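Pinza manual Whitelaw con cámara de muñeca: revisión tras 1.432 registros

Categoría: instrumentación para captura de manipulación
Unidad evaluada: versión de dedos planos, adquirida a través de Futitier

La pinza manual de Whitelaw se vende como herramienta de captura de demostraciones para laboratorios que entrenan políticas de agarre. La hemos usado en la sala de ensayos de Zulau desde enero, con dos operadores por turno y un protocolo interno de buenas prácticas redactado por Viktória Szűcs. Esta revisión valora el producto en función de ese protocolo: qué reglas permite cumplir sin esfuerzo, cuáles obliga a suplir con procedimiento y cuáles impide cumplir.

No se evalúa la calidad de las políticas entrenadas con los datos.

Documentación y puesta en marcha

El manual es breve y está bien ordenado en lo mecánico. El montaje de los dedos se resuelve en una página y no requiere utillaje especial. La parte dedicada a la calibración es más pobre: define la apertura cero con los dedos en contacto, pero no fija una apertura máxima de referencia ni una tolerancia entre sesiones. Tampoco indica cada cuánto debe repetirse la comprobación.

El protocolo de Zulau cubre ese hueco con una toma de referencia al inicio de cada sesión: dedos abiertos, sin pieza, sobre una superficie clara y lisa. La toma se archiva con los registros de la sesión y se repite después de cualquier golpe, cambio de dedos o relevo de operador. Si la posición aparente de los dedos se desplaza respecto a la toma anterior, la sesión no comienza hasta revisar la fijación de la cámara.

Lo que conviene mirar en esa toma es poco: que ambos dedos queden a una altura similar, que el hueco entre ellos esté libre y que las caras no presenten suciedad que altere el contacto. Los arañazos leves y el polvo fino se anotan, pero no invalidan la sesión. Las sombras difusas sobre el fondo se aceptan siempre que no oculten el contorno de los dedos.
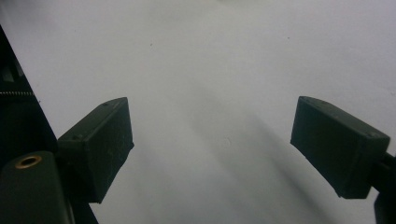
Construcción y desgaste

Los dedos son bloques de plástico muy oscuro, de tono verde negruzco y acabado mate. El color es una decisión acertada para la segmentación sobre fondos claros y una mala decisión para casi todo lo demás. Sobre una bancada negra el contorno se pierde, y el protocolo prohíbe esa combinación.

Las caras acusan el uso. A partir de las primeras semanas aparecen roces superficiales y conviene inspeccionar los cantos con luz lateral. Nuestro criterio de sustitución es funcional: se cambia la pareja completa cuando una muesca llega a la zona de contacto. Cambiar un solo dedo introduce una asimetría que después hay que documentar en cada registro. Whitelaw vende los dedos sueltos y no advierte nada al respecto.

El mecanismo de apertura no ha desarrollado holgura perceptible. Sí acumula polvo, y la limpieza con brocha seca debería figurar en el plan de mantenimiento del fabricante. No figura.

Cumplimiento del protocolo en sesión

Tayla Katene coordinó la campaña de comparación con el equipo de Warkville, que trabaja con otra unidad del mismo modelo. Las reglas comunes fueron las siguientes:

Sesiones de 12 demostraciones como máximo, seguidas de pausa y nueva toma de referencia.
Mismo agarre de mano durante toda la sesión; el relevo se registra como sesión nueva.
Descarte inmediato de cualquier demostración en la que la otra mano entre en el hueco entre los dedos.
Identificador de unidad y de pareja de dedos en los metadatos, nunca en una etiqueta adhesiva colocada dentro del campo de la cámara.

La tercera regla es la más difícil de respetar. El recorrido del gatillo es corto y el operador tiende a ayudarse con la mano libre cuando la pieza resbala. Un tope táctil a media carrera reduciría el problema – lo hemos solicitado al distribuidor y no hay fecha.

La cuarta depende del software, que sólo ofrece un campo libre de texto. Dos centros escribiendo a mano producen dos convenciones distintas. Terminamos validando el campo con un script propio, cosa que un producto de esta categoría debería traer resuelta.

Ergonomía

El peso está desplazado hacia la parte delantera. En sesiones cortas carece de importancia; en jornadas completas, la muñeca lo nota y la orientación de la pinza empieza a caer hacia el final de cada serie. El límite de 12 demostraciones procede en parte de esta observación.

Valoración

Mecánica: 8 sobre 10.
Documentación de calibración: insuficiente.
Software de metadatos: utilizable con validación externa.
Recambios: disponibles, servidos por Futitier sin incidencias.

Es adecuada para equipos que ya dispongan de un protocolo escrito y de alguien que lo haga cumplir. Para un laboratorio que empieza, recomendamos redactar antes la norma de toma de referencia y el criterio de sustitución de dedos, y sólo después formalizar el pedido. La unidad de Zulau sigue en servicio con su segunda pareja de dedos.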